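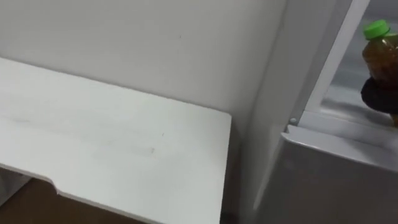
Datasets > Household tasks > Kokari fridge set

Search this collection Go

Last updated: August

# Kokari fridge set

Recordings of everyday refrigerator tasks, collected from a head-height camera for training and testing manipulation policies. The set was put together by the home tasks group at Brilthorpe and is used mainly to train the Adon controller. It can be used with other controllers if you convert the action files first (see Format).

## What is in it

The set has 400 episodes. Each episode is one attempt at one task, from the start cue to the stop cue. There are 14 task types, and all of them involve the refrigerator or the surface next to it. Examples:

- open the door and hold it open
- take a bottle out of the door shelf
- put a bottle back in the door shelf
- move an item from the refrigerator to the white surface
- close the door

The remaining task types are listed in `tasks.csv` with the exact wording given to the operators.

Failed attempts are included and marked. Of the 400 episodes, 61 are marked as failures. We kept them so that people can train a success detector on the same material. If you only want good demonstrations, filter on `outcome = success`.

## Setup

All recording was done in one kitchen corner, with a white refrigerator, a white wall and a white board at the side used as the put-down surface. The board, wall and refrigerator side are close in color, and depth estimates are poor along the edges between them. Farzana Sikder tested a colored mat on the board during the pilot. It helped depth but the policies started to rely on it, so the mat was dropped and no pilot episodes are in the release.

The bottles have caps in different colors. In the shots with the door open, a bright green cap on a bottle of amber-brown liquid is often the strongest color in view. Please check that your model is finding the bottle and has not simply learned to look for green. The `cap_color` column is there for that check.

The camera moves with the head. In many episodes the hands or gripper are out of view for part of the time, especially right after the door opens. These stretches are not trimmed. The column `effector_visible` gives a yes or no for each frame.

## Collection

Operators were Homa Mousavi, Janaína Fontes and Lachlan Niven. Each was asked to work at a normal pace and to start from a slightly different standing position every time. Starting positions were not measured. The door was left open for up to 3 minutes per episode, after which the attempt was stopped and marked as a failure.

## Format

One folder per episode:

- `head.mp4`: color video from the head camera
- `actions.npz`: joint and gripper commands, in Adon order
- `meta.json`: task, operator code, outcome, cap color

The script `to_mackay.py` converts the action files to the Mackay layout. It does not touch the video. Timestamps in `actions.npz` are in seconds from the start cue.

## Labels

Outcome labels were entered by the operator right after each attempt and then checked from the video by a second person. Where the two did not agree, Yesenia Palacios made the final call. Both original labels are kept in `meta.json`.

## Known problems

- The refrigerator light causes reflections on the inside wall and on the plastic bottles. Exposure shifts for a moment when the door opens.
- Most bottles are in the door shelf. Items deeper inside the refrigerator are underrepresented.
- One kitchen, one refrigerator, one hinge side. Do not report results on this set as general kitchen performance.

## Contact

Send corrections to Yesenia Palacios, with the episode folder name in the subject line. Label fixes go into the next release and are listed in `CHANGES.md`.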